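# Wrist camera policy does great on 50 demos, falls apart on the next 15. Is my eval broken or is my method? 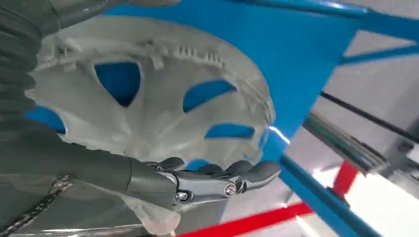 *Wrist view, hand on the underside of the white disc, blue panel showing through the cutouts.*

I'm reproducing the Drundgate result (grasp policy trained on wrist camera only, no external view). With 50 demonstrations I match their success rate. I add 15 more, collected in January by the same operator, and it gets worse. Same hyperparameters, 8 seeds each. The paper says more data helps "monotonically," a word I have come to resent.

Has anyone else seen this, or have I just discovered a new way to waste a GPU?

---

**Answer 1 (accepted)**

Check whether the new demos approach the part from a different side. In your view the disc hides a lot of what's behind it, so the policy is probably leaning on whatever blue it can see through the openings. Change the approach and that cue moves.

Quick test: mask the openings at eval time. If the 50-demo policy collapses too, it was never looking at the rim. We did this on our Ulach setup and lost most of our good mood in one afternoon.

Also report per-seed numbers. A mean over 8 can hide 2 awful seeds -- ask me how I know.

*Edited September 9, 2024: the masking script has to run before the crop. Sorry to everyone who tried it the other way.*

---

**Answer 2**

did you recompute the normalization stats after adding the 15? Istton loader caches them and doesn't tell you. delete the cache folder

---

**Answer 3**

Use more cameras.

> *Comment from asker:* The paper is about using one camera.

> *Comment:* Then use a different paper.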